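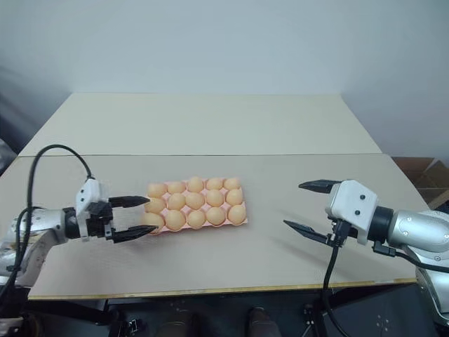 One of our renters on Butt Lane told us last winter that the best thing about living in a Drimora building was getting a real person on the phone at seven in the morning, and that she had stopped dreading the words "I'll pass that along." We put her comment up on the office wall, and it's still there!

Drimora Rentals looks after apartments and small houses in Sturkport, mostly between the old harbor and the hill streets behind the high school. We started with a single duplex that needed a new roof, a new furnace and most of a new kitchen. These days we manage 390 homes, from studios over the shops on Zisby Street to three-bedroom houses with a yard and a driveway (some of the driveways are steep, and we'll tell you which ones before you sign).

We love this town and we love old buildings, even on the days when they don't love us back. A lot of our places have radiators, sash windows and floors that slope a little toward the water. We keep what's good and replace what isn't. Over the past few years we've been working through the Zisby Street block one stairwell at a time, with new wiring, better sound insulation and mailboxes that a package will fit into. The last stairwell gets its turn in October.

How renting with us works

Every home we list is one we have keys to, so when you see it online you can go and see it in person. Showings run all week, including Sunday afternoons, and you're welcome to come back for a second look in the evening to check the street noise and the parking. Bring a tape measure. Bring your mother!

The application is 2 pages long and we answer within 3 working days. If it's a no, we tell you why, and if there's something else on our list that would suit you better, we'll tell you about that too. The application fee is $100 per household and it comes off your first month's rent if you move in.

Repairs

We have our own maintenance crew, and they're the reason people stay. They know which buildings have the odd-sized faucets and which boiler needs a new filter every spring. Heat, water and locks are handled day or night. For everything else, send a note through the renter page or call the office and we'll set a time with you, morning or afternoon, your choice.

Pets

Yes, in most of our homes. Cats are fine nearly everywhere, and dogs depend on the building and whether there's a yard. Ask us early and we'll point you to the right ones.

For owners

If you have a place in Sturkport that you'd like somebody else to look after, we'd be glad to walk through it with you. We take on a few new properties each season and we like to meet every owner at the property first, basement included.

The office is on the corner of Butt Lane and Zisby Street, ground floor, green door. Come in and say hello, the coffee is usually on.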